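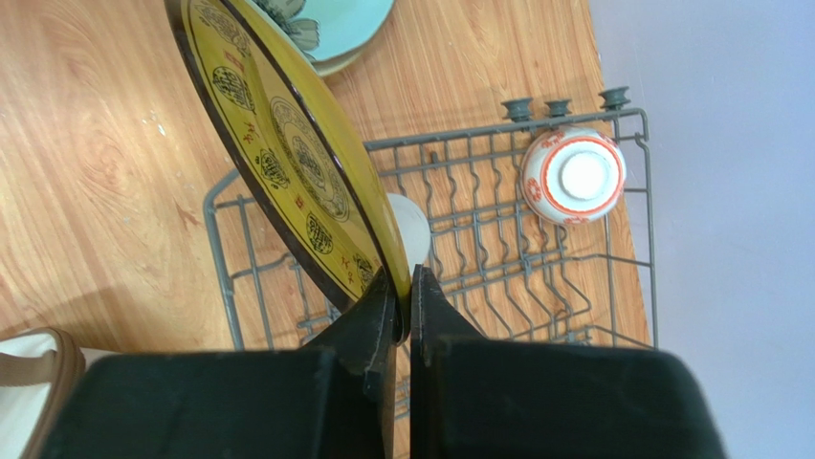 Unit 4: Recording demonstrations by remote control
Evonum teaching lab, course handout
10 February 2025

Read this before your first session at the dish station. The task is moving plates in and out of a wire rack. You will drive the arm with the Sturnine hand controller. The other method, guiding the arm by hand, is covered in Unit 5.

What counts as a demonstration
One demonstration starts with the gripper open and clear of the rack and ends with it open and clear again. Everything in between is recorded, including pauses. Each pair records 16 demonstrations per session. Discard a run only if a dish falls or you press the stop button.

Gripping a plate
Bring the fingers in from the side where the rim is free. Close slowly until both pads touch, then stop squeezing. A plate held by its rim can still turn between the pads, so keep the wrist steady while you move. Near the tines, drop to the slow speed setting.

Glazed dishes give bright reflections that shift as the wrist turns. Vary the angle of approach from run to run so that the policy doesn't learn to depend on one highlight.

Two plates close together
When one plate stands in front of another, the wrist view may hide most of the rear one. Decide before you start which plate you are moving, and write it in the task label. "Move plate" is too vague. "Move yellow plate" is fine.
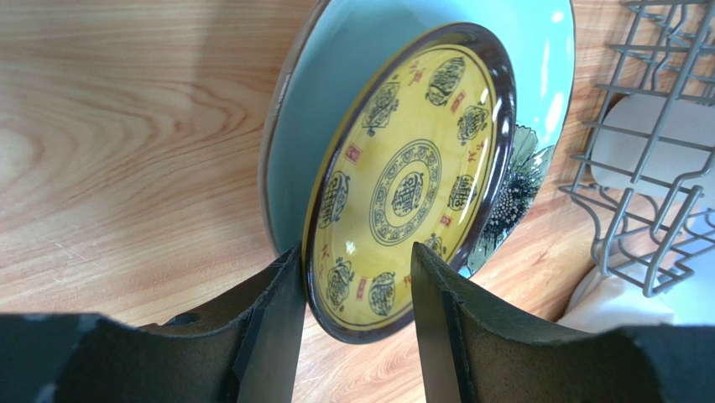

Krajčí objects to this rule and would let the operator choose during the run, on the grounds that people at a sink do the same. Labels could then be added during playback. We tried it in June with 47 runs, and 11 of them came back with labels that two readers couldn't agree on. The rule stays for this course.

After the session
Play back every run at normal speed. Mark the frame where the pads first touch the plate and the frame where they let go. Save to the Stirketti folder under your pair number and hand in the log sheet at room 203.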